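Home | Projects | Grantee Updates | Reports | Contact

Progress report, June – Skellerau home pickup project, Stevinville site

Well, I promised you a report with good numbers in it and you're getting one with a fault in it instead. It's been a strange few weeks and I'd rather tell you about them properly than send over a chart.

Short version: the gripper on the Ulletti arm started letting go of things when it shouldn't, we stopped all runs for 4 days, we found the cause, and we're running again at reduced speed. No one was hurt and nothing expensive got broken.

Longer version. We were partway through the block of 100 pickups we'd set for this period, small items off the floor, working close to furniture and into the corners. The first 20 went fine. Then the arm lifted a toy, swung toward the bin, and opened its fingers a good way short of it. We figured it was a bad grasp and carried on (my call, and not my best one). A few pickups later it did it again, and this time the log showed the fingers had opened with no open command sent. That's the kind of line in a log that makes you put your coffee down. I hit the stop, locked out the power, and that was the end of testing for the day.

I suspected the software first because I wrote a lot of it. I spent a day and a half going through my own code and found two ugly things that had nothing to do with it. The real trouble was in the cable that runs through the wrist. It had been rubbing on a bracket every time the arm reached low and turned hard to one side, which is how you get into a corner, and the insulation had worn through on one wire. When the bare spot touched the bracket the finger controller lost its signal and reset itself. And after a reset, the factory setting is to go to fully open. So that's two problems stacked up: a worn cable, and a default that drops whatever you're carrying.

We've replaced the cable and rerouted it with more slack, and we changed the setting so the fingers hold position after a reset until a person clears it. Salgado, who supplied the wrist assembly, sent the new cable quickly and didn't charge us for it, but we did have to buy a guard and a spare controller. Together with the lost bench time the whole business comes to $2,975, which I'd like to take from the contingency line if you're okay with that.

Since then I've had it doing low reaches in the corner, in and out with the fingers empty, because that's the move that chewed up the cable in the first place.

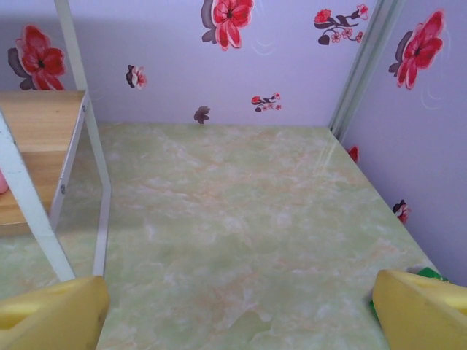
I check the cable by hand at the end of every session and write down what I find, even when what I find is nothing. So far there's no fresh wear on it – I'd like a lot more hours before I trust it, though.

What I still don't love is that the stop depended on me watching. The next thing on my list is a check that halts the arm by itself whenever the finger position changes without a command. I have a rough version working on the bench and want it on the arm before we go back to full speed or pick up anything heavier than a toy.

The pickup block will finish late, obviously. I'm going to start it over from the first item and not count the earlier ones, as they were done on the bad cable. The full fault log and the receipts are in the shared folder. Let me know about the contingency money when you get a chance, I've left that line open in the budget sheet for now.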